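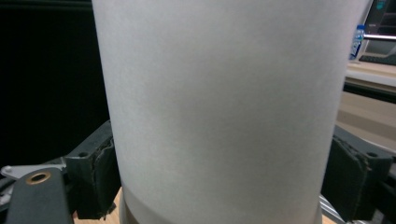 Wanda Walczak, Yurii Lysenko and Cayetano Nieto
Senov Packaging Laboratory. Accepted Friday, September 20, 2019

3.2 Materials and storage

Plain white containers with no printing were used in all tests, so that ink and varnish would not affect the uptake of water. Figure 1 gives a close view of a white, tapered container with a matte surface. The stock came from two suppliers, Renent and Daher, and was delivered in May in sealed cartons. We tested 249 containers in total. Pieces with dents or an open side seam were set aside before weighing.

The containers were kept for 19 days in a closed room at 22 °C. Relative humidity was held at the same level throughout and logged every hour. Each piece was weighed on the first and last day, and the gain in mass was taken as moisture uptake. Wall stiffness was then measured by pressing the side at mid-height until it moved inward by 5 mm. The force at that point was recorded.

Kontogiannis and Tzavaras, in their earlier work on folding cartons, conditioned their samples for a shorter time and found a wide spread between batches. We saw less spread within the Renent stock. The Daher stock was more uneven, and the pieces packed nearest the carton walls gained the most mass. Carton position was not part of the original plan and was written down only for the second delivery, so it is left out of the model in Section 4.

Figure 1. White container with tapered sides. The surface is smooth and matte, and a paler band runs around the base.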